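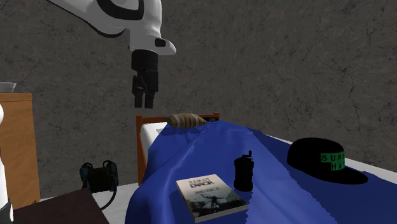 How much of the Fledley burn is still active?

Most of the smoke you see now is coming from the northeast corner, where the fire got into a peat bog and is burning below ground. The rest of the line has been quiet since Sunday.

Roxana Bratu gave that answer at the tailgate of her truck, parked at the Istitz boat landing, where the county has run its daily briefings. She is the operations chief for the fire, which has covered 2,446 acres and stands at 90 percent containment.

Bratu said the last 10 percent will be slow. Peat holds heat for weeks, and crews have to dig it up, soak it and check it again by hand.

"You can put a lot of water on top of a bog and the ground a foot down is still hot," she said. "So we dig. It's slow work and it's hard on people's backs."

At the peak there were 163 firefighters on the line. Many have been sent to other fires, and the crews who remain are working shorter shifts. Bratu said she would ask for some of them back if the wind turned to the west for more than a day.

The fire started near Akbulut Road in August, after a dry spell that left the small creeks there without running water. Bratu would not discuss the cause. Investigators have finished at the site, she said, but their report has not come to her.

Four cabins burned on the first night. All were on the south side of the road, and everyone staying in them had already left.

"We had a deputy going door to door by suppertime," Bratu said. "People listened. One man wanted to go back for his boat and we told him no."

Luminița Matei, who handles evacuations for the county, joined the conversation while Bratu took a radio call. Matei said residents north of the landing can return home, but Akbulut Road stays closed past the gravel pit. Burned trees are still coming down there, some of them with no wind at all.

"I get the same call every morning, asking when the road opens," Matei said. "I don't have a date. The tree crew has to finish first, and then the power company has to get in."

Property owners on the closed stretch can ask for an escort between 8 a.m. and noon. They should bring identification and wear boots. Matei said well water should be tested before anyone drinks it.

The campground at Plirkero Lake will stay shut, and the lake itself is closed to boats while aircraft are using it to fill up.

Bratu expects to hand the fire over to a smaller local crew once the northeast corner goes two days without smoke. As of the morning flight, it was still showing smoke in several places.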